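Cuaderno de taller, Praststead
Mayo, 9:40

Sigo con las telas de algodón para el encargo de Grullow. Ayer quedaron cortadas las piezas grandes y hoy toca plancharlas en seco, doblarlas y guardarlas por tono antes de pasar a los dobladillos. Jhonatan Ticona ha dejado la mesa larga despejada de patrones, así que trabajo ahí y dejo la pequeña para la máquina de coser.

Material

Tela de Dananell, tejido liso, tres tonos: crudo, gris y verde menta. El crudo viene bien de ancho y con el orillo recto. El gris trae el orillo algo ondulado en los primeros 500 mm y lo he descartado para piezas vistas; servirá para forros. El verde es el más blando de los tres y el que peor mantiene la raya del doblez. Ya lo apunté con el rollo anterior y sigue igual.

Hilo de Šťastný, el mate. Del verde no hay tono exacto en el cajón. El más cercano tira un poco a azul y de lejos no se nota, pero en el dobladillo ancho sí. Preguntar a Ynyr Hopkin si le queda una bobina del pedido viejo -- creo que la usó para las muestras de cortina. En el encargo entran 3,000 metros de hilo contando todos los colores, y no quiero llegar al final con mezcla de lotes.

Doblado

He probado dos maneras. La primera, la de siempre: mitad a lo largo, mitad otra vez y luego en tercios. Con el crudo queda un paquete firme. Con el verde la capa de arriba se desliza y al tercer doblez los cantos ya no coinciden. La segunda: extender la pieza del todo, alisar desde el centro hacia los lados con el canto de la mano y levantar siempre por el borde, cogiendo un pellizco pequeño y sin tirar. Se tarda más, pero los cantos quedan juntos.

Lo que estropea el verde es cogerlo por el medio con toda la mano. Se forma una bolsa debajo y al soltar queda una arruga diagonal que luego pide plancha. Si hay que mover la pieza desde dentro, mejor levantar un solo pliegue y acompañar el resto con la otra mano.

La superficie también cuenta. Sobre el tablero sin cubrir la tela patina demasiado. Sobre la manta de planchar se agarra y no hay forma de corregir el borde. Al final lo mejor ha sido una superficie clara y lisa, limpia de pelusa, en la que se ve enseguida si el canto del verde va torcido.
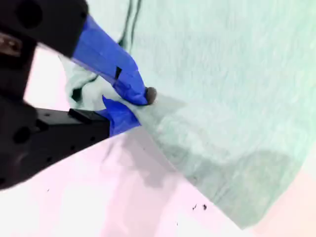

Guardado

Las piezas van en el estante bajo, una pila por tono, con papel de seda entre pieza y pieza en el verde solamente. El crudo y el gris no lo necesitan. El lomo del doblez hacia fuera, para poder sacar una sin desmontar la pila. He puesto un máximo de 4 piezas verdes por pila; con más peso se marca el doblez de la de abajo y hay que volver a pasarla por la plancha.

Etiquetas a lápiz en cartulina, sujetas con hilo. Nada de alfileres en el verde, que deja agujero.

Plancha

Temperatura media para los tres. Con el verde, paño encima y sin arrastrar: apoyar, levantar, mover. En el retal de prueba arrastré una pasada y quedó un brillo que no se ha ido. El retal está grapado al final de esta hoja para que se vea a qué me refiero.

El vapor, de momento, no. Encogió algo el retal a lo largo y poco a lo ancho, y no tengo medida fiable todavía. Hace falta repetirlo con una muestra cuadrada, marcada con jaboncillo antes y después. Si encoge de verdad hay que cambiar el margen de corte, y eso afecta a las piezas que ya están cortadas -- mejor saberlo antes de coser.

12:15

Revisado con Jhonatan. Está de acuerdo con la segunda manera de doblar para el verde y prefiere mantener la de siempre para los otros dos. Me dice también que el jaboncillo blanco casi no se ve sobre el menta. Usar el azul claro, probando primero que salga con el cepillo.

De las piezas de esta mañana hay 3 verdes con arruga diagonal. Las he dejado aparte, extendidas en el respaldo de las sillas, para plancharlas con paño por la tarde.

Pendiente

Bobina verde: hablar con Ynyr.
Prueba de encogido con vapor, muestra cuadrada.
Escribir a Dananell por el orillo del gris, adjuntar medida.
Cambiar la funda de la tabla de planchar, que tiene una mancha en la punta y no quiero que pase a la tela clara.
Afilar las tijeras largas. Muerden en los últimos centímetros y el corte del verde sale con hilos sueltos.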